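The man from Stelitz wanted 57 dollars to tell Mavis Villanueva where her dead aunt had hidden the ring. He shut his eyes and hummed. Mavis had heard better humming from her refrigerator.

"She says it's near water," he said.

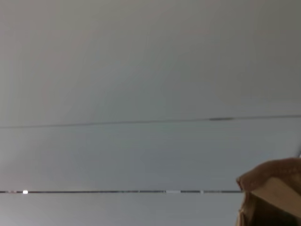

"Aunt Ita lived in Egan," Mavis said. "It's all near water."

He hummed lower. "She says you doubt."

"She'd know. Did she mention she sold it in December?"

He opened one eye and asked if she wanted a receipt.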